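Subject: Re: [manip-data] Handheld collection for the fabric tasks, and whether the numbers mean anything
List: manip-data
Sent: October, 4:40 p.m.

On an earlier date in October, a list member wrote:

> We are now at 1,162 accepted demonstrations for the bag-in-basket
> task, all collected with the two-hand Pretero grippers. No robot
> time used. Going by the pace so far I think we can call this one
> finished and move the table over to the next item.
>
> The policy people have asked for variety, and I believe we have it.
> The bag is dropped fresh before every episode so the starting shape
> is never the same twice. I would like to hear objections before we
> strike the setup.

You asked for objections, so I'll try to give you some that can be acted on. I've read through the Neltdale collection notes twice and spent a long afternoon going through episodes from the tabletop view and the gripper views. I came away less convinced than when I started, and I wasn't very convinced when I started.

First, the count. I don't know what 1,162 is supposed to tell me. It tells me people worked hard, and I believe that. It doesn't tell me how many different situations the policy will see. When we did the towel set under Pledum we had a count we were proud of too, and the trained policy could fold a towel provided the towel was on that table, under those lamps, started by somebody who dropped it the way our operators dropped it. Move the table to the other room and it pawed at the air next to the cloth. We spent most of a month blaming the training code.

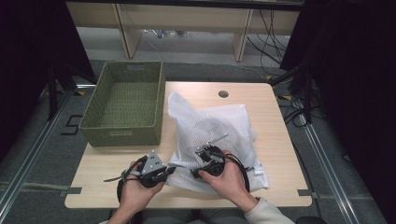
My main complaint is about what we mean by variety. "Dropped fresh before every episode" changes the wrinkles. It does not change very much else. In the episodes I pulled, the cloth is on the right and the basket is on the left, over and over, and the operators have settled into the same posture, as anybody would. A network looking at this can learn "reach right, close, travel left, open" and get a fine validation score without ever having an opinion about where the bag is. Look at the tabletop view with the olive basket, empty, on the left half of the wood and the white mesh bunched up over to the right of it. Now ask which parts of that picture the model is forced to read in order to succeed. If the basket sits on that side in nearly all the data, the answer might be none of them. The tape on the two near corners keeps the table where we want it, and I understand why operators like that, but it also means the camera and the table edge hardly move relative to each other for the whole set.

I would ask for five starting layouts at a minimum, written down before anyone picks up a gripper:

Basket left, bag right (what we have).
Basket right, bag left.
Basket at the far edge, bag close to the operator.
Basket close, bag far.
Bag partly hanging over a table edge, basket anywhere.

Rotate the basket in all of these. It has handle cutouts, and a rim with an opening in it doesn't look like a rim without one from a camera that close. I'd also like the basket to have something in it some of the time. A policy that has only ever seen a bare basket floor is going to meet one with a bag already inside, and I don't want to find out what it does during a demo.

Second, the mesh. I know it was picked because it's hard, and I'm fine with hard. But mesh lets the background through, it catches light in odd ways, and it is one material. If the claim we plan to make is about putting soft things in containers, one white mesh bag does not carry that claim. Give me two materials, at least. A dark solid cloth would be my first choice for the other one, because it will fail in different places and we'll learn which of our failures belong to the mesh.

Third, and this is the part I expect an argument over, the two-hand recordings. The appeal of handheld collection is that it's quick and a person can use both hands without a robot in the way. I've made that pitch myself. The trouble is that people are very good at things our arms are bad at. A person will tilt both wrists, lean in, and bring the tools right up against each other, and none of it feels like effort. When we replay those paths on the Mousavi arms, the bodies behind the grippers have to go somewhere, and sometimes the somewhere is the same place for both of them.
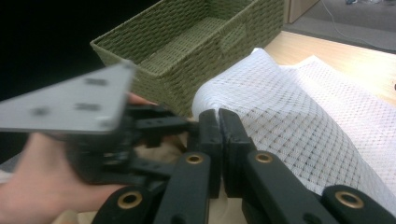 I went looking for how often this comes up and couldn't answer it from the labels, which is a complaint of its own. There is no field for how close the two tools got. There is no field for whether one of them blocked the other's view. We have the poses, so the first can be computed after the fact, and I'd like it run over the whole set before we say anything is finished. The second takes more work. From the gripper cameras I kept running into moments when the other gripper was sitting in front of the basket, smeared by its own motion, with the basket's lower part hidden behind it. A person doesn't care, because a person is using their eyes from above. The policy gets no such help if we train it on the gripper views alone, and the last config I saw did exactly that.

So here is a plain question for whoever owns the config. Are we training with the head view or without it? I've seen it described both ways on this list. If it's without, then every episode where the goal is hidden at the moment of the grasp is teaching the model to remember or to guess, and we haven't given it much memory. If it's with, then we need to decide where that camera goes on the robot, and a spot on a pole is not the same as a spot on somebody's head.

Fourth, acceptance. 1,162 accepted out of how many? I would like to know what was thrown away and why. I found a batch note that says 124 episodes were dropped for "messy grasp." I'd like those back, please, if they still exist. A messy grasp that gets sorted out is worth more to me than another clean one. When the arm misses the bag, and it will, the thing we need it to have seen is somebody missing the bag and trying again. If we filter until every example is tidy, then the first slip puts the policy somewhere it has never been. I raised this during the towel work and was told recoveries would be collected later. They weren't.

I'm not asking for faked mistakes either. Operators acting out a fumble look like operators acting. Just stop deleting the real ones, and tag them.

Fifth, a smaller matter. The gripper fingers. In the close views the tips are sometimes nearly together while the fabric is right next to them and, as far as I can tell, not between them. From a single frame you can't say if that is before a grasp, after a failed one, or the operator just holding the tool shut while doing something with the other hand. That would be fine if the width signal were lined up well with the video, since the sequence would sort it out. I checked it on a few clips and thought I saw the width lagging. I may be wrong, I was scrubbing by hand. Somebody with the raw logs should check it properly, because a late width signal on thin fabric means we are teaching the thing to close after the cloth has gone by.

What I'd want before the table gets moved:

The closest-distance number between the two tools, for every episode.
A timing check on gripper width against video.
The "messy grasp" episodes restored and tagged.
A held-out test with the basket on the other side, even a short one, run on the policy we already have.

The last item is cheap and it could prove me wrong in a morning. If the current policy handles a swapped basket without any new data, I'll drop most of what I wrote in the first half of this and say so on the list. My bet is that it goes to the empty side of the table and closes on nothing. I've lost bets like this before – the cup task did far better on new tables than I said it would – so don't take my word for it. Run the test.

On the schedule, I know the next item is waiting and there's pressure to show a second task by the end of the quarter. I would still sooner have one task that survives a change of layout than two that don't. If the table really has to go, then at least write down the camera height and where the basket usually sat before pulling up the tape. We didn't do that for the towels and we could never put the setup back the way it was.

I can take the distance script if someone points me at the current pose format. The version in the shared folder still has the old gripper offsets in it.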